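Dromis Owner's Guide
Section 3: Setting down, first cleaning and everyday cushion care
By Zyanya Ochoa - Tuesday, September 16, 2025

We use cookies to remember your language and region. Accept all | Manage settings

By now your Dromis is out of the carton and you've peeled off the film (so satisfying!). Give yourself a few minutes before you put it to work. The cushion picks up a surprising amount of packing dust on the way to you, and the first wipe-down is a great chance to get to know its shape.

3.1 Choosing the spot

1. Pick a flat, hard floor. Wood, tile and sealed concrete are all fine. On thick carpet the shell can settle to one side.
2. Sweep the floor first. Grit under the shell will scratch a wood finish.
3. Carry the unit by the plastic shell with both hands, then set it down gently.
4. Turn it so the point of the cushion faces the way you want and the open notch is easy to reach.
5. Press lightly on each lobe of the cushion. If the unit rocks, move it a little and press again.

CAUTION: Do not lift the unit by the cushion or by the raised rim. The rim is made to be flexed a little while cleaning - it is not a handle.

3.2 Finding the parts

There are just a few names to learn, and we use them all through this guide. The shell is all the curved gray plastic. The lobes are the two sides of the cushion, and the peak is where they meet. The mesh panel sits lower than the rim that runs around it, so crumbs and lint love to collect along that inside edge. 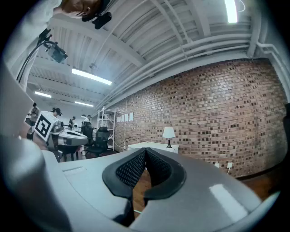 Fig. 3-1. Cushion and shell, with the floor showing through the notch.

3.3 First cleaning

1. Run a vacuum with a soft brush over the mesh panel. Start at the peak and work down one lobe, then the other.
2. Go along the inside of the rim with a dry, soft toothbrush. An old one works beautifully.
3. Dampen a cloth with plain lukewarm water, wring it out well and wipe the rim.
4. Wipe the shell with the same cloth. Fingerprints on the glossy curves come off easily, and the gray looks wonderful under a bright light once they're gone!
5. Reach into the notch and wipe its edges.
6. Let everything air-dry for 2 hours.

Note: The thin seam line molded into the shell is normal. Follow it with a corner of the cloth and don't pry at it.

CAUTION: No bleach, no solvents, no scouring pads. Keep steam cleaners away from the mesh.

3.4 Every week

Vacuum the mesh, wipe the rim and check the floor under the notch. Perla Salinas on our Ocampo support desk keeps a lint roller nearby for pet hair, and we've all started doing the same. If a spill lands on the mesh, blot it right away with a dry towel and skip the rubbing.

Continue to Section 4: Storage

Contact: Dromis Owner Support, 246 Eltar, Drorkasthorpe | © 2025 Dromis | Back to top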